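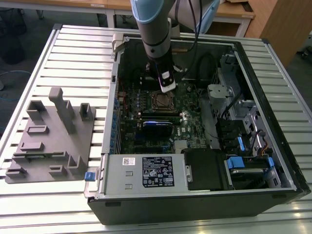
Chapter 7

Knowing When to Stop Pushing

Last updated: December

I wrote my first insertion controller on a Tuesday afternoon and I was very pleased with it by teatime. It was 142 lines long, it moved the arm to a point above the socket, it went down, it opened the fingers, and it came back up. In simulation it was lovely! Then I ran it on real hardware and learned that my model of the world had a motherboard in it that was perfectly flat, perfectly level and exactly where I'd typed that it was. The real one had other ideas.

So this chapter is about contact, and mostly about the last few millimetres before it. Up to now we've been planning through empty space, where the worst thing that can happen is that you bump into something you forgot to put in the collision model. Chapter 6 got the gripper to a pose above the work. If you did the exercises (please do the exercises, I marked them all myself when I taught this course at Haltham and they do help), you've got a planner that will bring a tool down into a fairly crowded box without clipping the walls. Good. Keep it, we'll be calling it from nearly every listing from now on.

The running job for the next three chapters is putting a processor into a desktop computer that's lying on its side with the panel off. I like this job for teaching. The case is deep enough that the arm has to come in more or less from straight above, so you can't cheat with a nice slanted approach. The socket is a small target with memory slots on one side of it, and there's a load plate and a lever to think about as well. And the part itself wants to be put down, gently, and let go of. If your code is still pressing by that point, something has gone wrong further up.

Let me split the problem the way I split it in my own code. There's a question of where the socket is, and a question of what to do when you're slightly wrong about where the socket is. Students always want to spend all their time on the first one. I did too. I spent most of a winter on calibration, and I got the error down and down, and every time I shaved a bit off I'd find some other bit I hadn't known about, like a case that had been nudged, or a fixture tray put back the wrong way round after lunch. You do need decent perception, and section 7.2 covers finding the socket from its square metal frame, which gives you four good edges to fit. But you'll never get the error to nought, and a controller that needs it to be nought is a controller that breaks things.

Thaís Coutinho, who read the drafts of this chapter and disagreed with about a third of it, puts the second question first when she teaches. Her students at Plindthorpe write the stopping rule before they write any motion at all. I've come round to this, and the order of the sections below is hers. The stopping rule is the bit of the program that looks at the forces at the wrist and decides that enough is enough. It runs 600 times a second in our examples, in its own thread, and nothing else in the program is allowed to overrule it. Not the planner, not the camera code, and certainly not you at six in the evening when you just want to see it work once.

We'll be using Tomis for the control loop, as before. If you skipped the appendix on installing it, go back now, as the force examples need the newer message format and the old one fails silently (I lost a whole morning to that). The listings assume the wrist readings have already had the weight of the gripper taken off. If yours haven't, the arm will think it's touching something the moment it tilts, and you'll get some very puzzling stops in mid-air. The Furtado filter from Chapter 4 is fine for smoothing, but turn the window right down. A smooth reading that turns up late is no use to you here.

One more thing before we start. Do the first few runs with nothing in the fingers and an empty socket, and have the arm stop just above it and wait. Look at it from the side, then from the front, then move the case a little and run it again. You'll get a feel for how far out your estimate is, and you'll want that number when we pick a search radius in 7.4.

7.1 Writing the stopping rule

Start with a function that takes one force reading and returns true or false. I mean it, just the one reading. We'll add history later on, when we've seen what goes wrong without it.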